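Resetting a Bedroom Between Guests: Bedding, Loose Items and the Wastebasket

Reading time: 3 minutes

Cloltemel Guest Residences, Housekeeping Guidance
Prepared by Lwazi Hendricks. Reviewed by Kojo Ankrah, October 24, 2022.

This page sets out the order of work for a bedroom that is to be prepared for a new guest. It applies to all rooms with a double bed and a freestanding wardrobe. Bathrooms are covered in a separate page.

Before you start

Bring one laundry bag, one trash bag, a dry cloth and a clean set of bedding. Open the window where the weather permits. Leave the door open while you work.

Step 1. Collect loose items

Begin at the door and move along the walls toward the bed. Pick up clothing, socks and small soft items from the floor and from the bed itself. Check open shelves next to the wardrobe as well. Items that appear to belong to a former guest go into a labeled bag and are handed to the front office. They are not to be washed with house linen.

Step 2. Strip the bed

Remove the pillows first and place them on a clean chair. Fold any comforter in thirds and set it aside. Lift the sheets one at a time and shake each one lightly over the mattress — jewelry and phone chargers are often caught in the folds. Place used sheets directly in the laundry bag.

Step 3. Check the wastebasket by hand

Guests sometimes use the wastebasket as a hamper. Do not tip it straight into the trash bag. Take out all fabric first, piece by piece, and treat it as described in Step 1. Empty what remains, wipe the inside and the rim, and return the basket to its place.

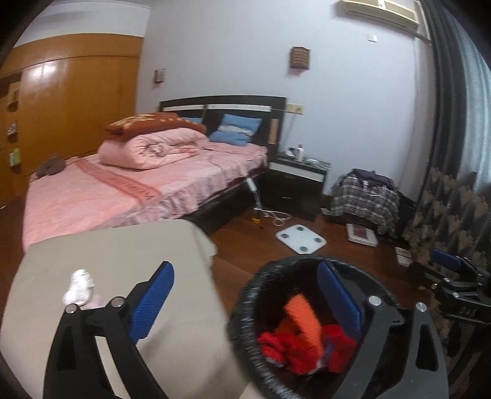 Clothing in a round wastebasket, with the bed in pink bedding beyond.

Step 4. Make the bed

Spread the bottom sheet and tuck it in at the head, then at the foot. Lay the bedspread so that it hangs evenly on both sides. If it has a ruffled edge, straighten the ruffle by hand. Stand the plain pillows against the headboard and place patterned ones in front.

Step 5. Final check

Look under the bed and behind the wardrobe doors. Wipe the headboard and the shelves with the dry cloth. Record the room as ready on the Drumby sheet, and note any damaged linen in the last column. Replacement linen is requested from the Woo storeroom before the end of the shift.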